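Trundent shifts kitchen staff to robot training

Catering company Trundent has moved 26 of its kitchen workers into new part-time roles at its Skistow site, where two-armed robots are due to take over clearing and resetting counters between services in June.

The workers now spend Monday mornings at computers, checking how the robot handles simulated kitchens before it is allowed into a real one. They mark errors, such as a cup gripped too low, and suggest where items should go. The company has 121 practice rooms in its software, each with a different layout.
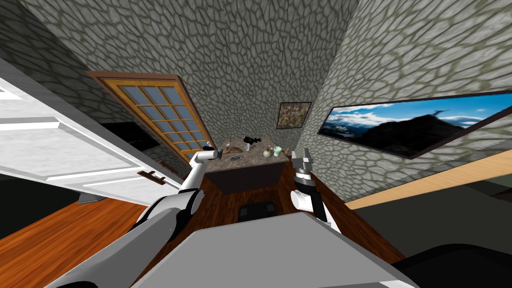
A simulated kitchen with the robot's two arms reaching toward the island. Image: Trundent

Danuta Żak, a kitchen assistant, said the desk work was easier on her back but slower than she was used to. "I can clear a counter in two minutes. Watching a robot learn it takes all morning," she said.

Operations manager Joaquín Godoy said no jobs would be cut this year and that hourly pay would stay the same. Evening shifts will be shortened by 50 minutes once the robots are in use.

Staff representative Þröstur Kirkegaard said workers wanted the pay guarantee in writing before the shift change. Talks continue.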